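From: Araceli Lozano
To: Lellilstead residents list
Date: 28 Jan 2025
Subject: Re: Dark hallways and which paint to use

Hello all,

Thank you for the answers to my first message. I quote the part of Herrero, so that people who joined the list later can follow:

> We had the same trouble in our hallway. The end wall is white and
> it was never the problem, the side walls eat all the light. I would
> not paint anything before you change the lamp. Try a warm one first,
> live with it for 10 days, and then decide. Also please tell us what
> is your budget, because Jellex is not cheap.
>
> Herrero

My budget is 3000 for everything, including the work of the painter. I know it is not a lot. I have followed the advice about the lamp, and I agree that it makes a difference in the evening. In the morning the difference is very small, and the morning is when I need the light most, when everyone is looking for their shoes.

For those who asked what I mean by "dark on both sides", I mean black marble on the left and deep red wood grain on the right, with plain white only at the end.

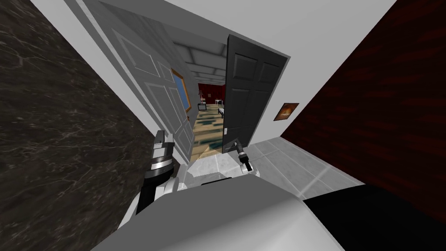 Paint and surfaces

I have asked at two shops. The first one told me that paint does not hold well on a polished surface unless it is first sanded by hand and covered with a primer. The second one said that sanding is not needed if I use the Jellex primer, and that it must dry for 7 hours before the first coat. I don't know which of them to believe. If somebody on this list has used Jellex on a shiny wall, I would like to know how it looks after one winter, especially at the height where bags and elbows touch it.

The other question is the color. My sister says that a small hallway should be all white. I find this a little sad, like a dentist's waiting room. I would prefer to keep one side dark and make the other one light – maybe a soft gray, or the color of oatmeal. I have tried to imagine it with a bed sheet pinned to the wall, and it helped me more than the little color cards from the shop.

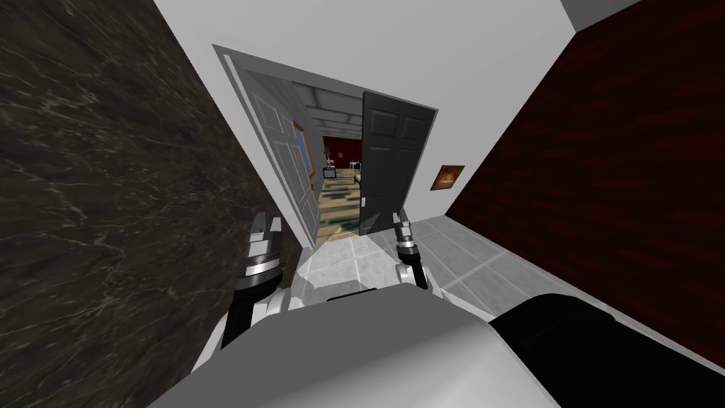
About the painter: Arkelell gave me a price by telephone, but they did not want to write it down before a visit. The visit itself costs 60, and they take it off the bill if you accept the offer. Is this normal here? Where I lived before, the first visit was always free, but maybe I was lucky. They can start in April and they need about two days, not counting the drying.

Two smaller things, if you have the patience:

What do you do with the smell? I work at home and I can't close a hallway, everything passes through it. Somebody told me to put out bowls of cut onion, but then I suppose the house will smell of onion.

And does anyone have a long roller handle to lend? I would like to try a test patch myself before I pay for the visit. I can bring it back the same weekend, clean.

Herrero, you wrote also that you changed your doormat for a lighter one and it helped. Could you say where you bought it? I looked for one in Lellilstead, but I found only brown and dark green.

I will collect the answers and send them to the list in one message, so please reply to me directly if you don't want to fill everybody's mailbox.

With kind regards,
Araceli Lozano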